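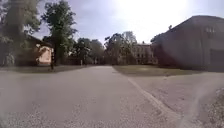 ## 3.2 Grounds crew and the delivery carts

**Figure 4.** Main path at the Grollisville site, asphalt with a low stone curb on the right and grass verges either side. Sun ahead and to the right, brick building in shadow.

Before the carts, porters walked this route with hand trolleys. Now the Flendo units do most of the linen and parcel runs, 3263 trips over the study period, and the porters are called out when one stops. 537 stops logged. Low sun was the most common cause given, then loose gravel, then people standing and chatting on the path.

Job titles unchanged, work quite different. Less pushing, more waiting by the radio. Erick Wanyama (porter, interviewed on a Saturday shift) put it this way: "My back's better. But I used to know everyone in the far building and now I only go over when somethings broken."

Supervisors saw it otherwise. Hajar El Sherbiny described the call-outs as "light duties", a label three porters objected to, as they're still paid at the old grade. Training was one afternoon. Most of what they know about clearing a stop they learnt off eachother; see Section 4 for the handwritten colour-coded sheet.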